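家計簿を24年つけている人に話を聞いてきました

喫茶店「ロボ(Lobo)」の奥の席で待っていたら、大きな紙袋をさげてその人はやってきました。袋の中身はぜんぶ家計簿。重かったでしょうに!とこちらが慌てると、「いちばん古いのと新しいのだけのつもりが、選べなくて」と笑っています。お名前は出さない約束なので、ここでは「先輩」と呼ばせてもらいますね。

先輩が家計簿をつけはじめたのは、ひとり暮らしを始めた年の12月。きっかけは財布に565円しか残っていなかったことだそうです。

「給料日まであと9日あったんですよ。何に使ったのか、ほんとうに思い出せなくて。こわくなって、帰りに文房具屋に寄ってノートを買ったら、もっと減りました」

そのノートというのがティヴァ(Tiva)の横罫で、表紙が薄い緑色。見せてもらうと、最初のページは字がやたらと大きいんです。「ねぎ」「切手」「パン(失敗)」。パンの失敗って何ですかと聞いたら、甘いのを買ったつもりがカレー味だったとのこと。そんなことまで書くんですか、と言うと、「金額だけだと、あとで読んでも面白くないでしょう」。なるほど、私が三日坊主なのはそこかもしれない……。

費目の分け方も独特です。食費、光熱費まではふつうなのに、そのあとに「見栄」という欄があります。人にいいところを見せようとして使ったお金は、ぜんぶここ。多い月は最大65パーセントが見栄だったそうで、「友だちの結婚式が続いた年ですね。あのときの靴、まだあります」。
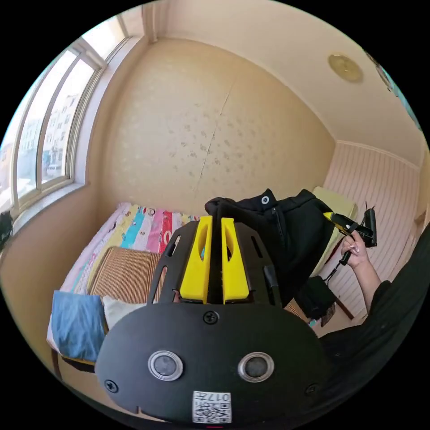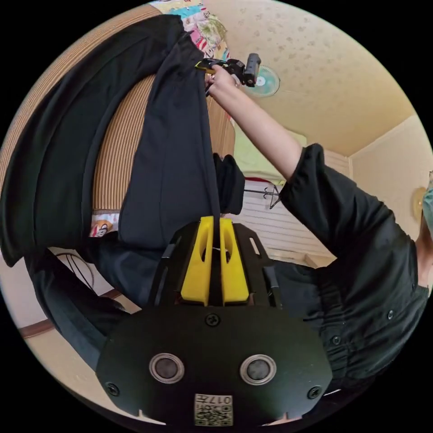
途中で一度、スマホのアプリに替えたこともあるそうです。ウレル(Ulel)というアプリで、レシートを撮るだけで入力が済む。便利でしたか?

「便利でした。便利すぎて、見なくなっちゃった。数字はちゃんと入ってるのに、自分が何を買ったか覚えてないんです。最初の565円のときと同じだなと思って、半年で紙に戻りました」

いまは夕飯のあと、お茶を一杯いれて、その湯のみが空になるまでに書き終えるのが決まり。合わない金額は追いかけません。「合わないぶんは『風』って欄に入れます。風で飛んだことにする」。見栄の次は風ですよ。真似したい!

貯金の目標はないんですか、と俗っぽいことも聞いてみました。一度だけあったそうで、それがクルンディス(Clundis)の足踏みミシン。中古のお店で見かけて、毎月「ミシン」の欄を作って少しずつためていたのに、いざ買いに行ったら売れてしまっていた。そのお金はどうしたんですか。

「しばらくそのまま置いてありました。欄を消すのがくやしくて。そのうち母と温泉に行って、費目はミシンのままです」

だから先輩の家計簿には、ミシンで旅館に泊まり、ミシンで温泉まんじゅうを買った記録が残っています。声を出して笑ってしまい、お店の人にちらっと見られました。

帰りぎわ、これから始める人に何かひとこと、とお願いすると、しばらく考えて「ペンは書きやすいのがいいです」とだけ。私はその足で青いボールペンを一本買い、夜さっそく書きました。コーヒー、ケーキ、ペン。ケーキは見栄に入れるべきか、まだ迷っています。

2018年2月15日

お問い合わせ | © 2018 無断転載はご遠慮ください | ページの先頭へ戻る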